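Search the newsletter Search Clear
Home Projects Tool Bookings Back Issues Join

Bench Notes: The Arms Learn to Tidy, Slowly

12 Nov 2024
By Adelmo Leone

Members who use the Fondside workshop in the evening will have noticed that the two-arm table has taken over the spot where people used to eat their sandwiches. Jhair Flores and I started on it in February with the idea that it would be done by summer. We did not say which summer, and I would like that noted.

The project is called Revow. Jhair picked the name and has never explained it. The goal is modest on paper: two arms, one table, and a handful of household things that need picking up and putting somewhere else. A child of three can do this. A child of three also costs more than we have spent, so we remain ahead on budget.

Most of the past month went into the mounts. The first set let the arms rock every time one of them stopped in a hurry, and an arm that rocks will miss a cup by a finger's width and then close on nothing with great confidence. Jhair redrew the brackets, I drilled them, and then I drilled them again in the right place. The rails are now square to the tabletop, checked with the good square from the locked cabinet, which has gone back in the locked cabinet.
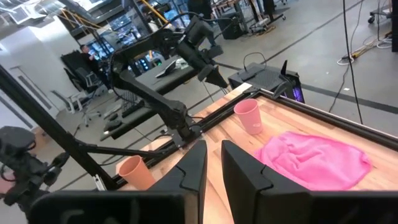
Plastic cups are our standard test, along with a towel. A cup is an easy thing to like. It has a rim, it stands up, and it is the same shape on Thursday as it was last week. Our grip routine closes the fingers until the motor current climbs, then backs off a hair. Set that number too low and the cup slides out. Set it too high and you own an oval cup. We keep the oval ones on a shelf over the sink and they work fine for screws.

The towel is another matter. It has no front, no top and no opinion about where it should be held. Jhair wrote a routine that looks for the highest fold and pinches there, and in our last long session it managed a clean lift 69 times out of 143 tries. He calls that almost half. I call it the towel winning. We agree that the next step is slower fingers and a softer pad on the tips, and we disagree about whose job it is to cut the pads.

On the software side, both arms now share one clock. Before that, each kept its own time, and they would reach for the same cup like two people at a buffet and stop dead with their wrists touching. There is a stop button. Please learn where it is before you lean on the table to ask us a question.

Some practical items. The motor controllers came from Dunne and arrived with a manual for a different controller. If anybody has the right one, we would like to read it. The Skorkis cable chain is too short by one link and we have ordered more, so for now the cables are looped by hand and should be left the way they are, however much it bothers you. Wrist speed is capped in the code, and the line that caps it has a comment above it in capital letters. That comment is addressed to Jhair.

We are also after old cups, with or without handles, and any towel you would not be sad to see pinched 3000 times. Leave them in the bin under the pegboard with your name on if you want them back. They may come back oval.

Next build night we start on handing a cup from one arm to the other. Bring your own drink, in something heavy.

Previous item Next item Back to top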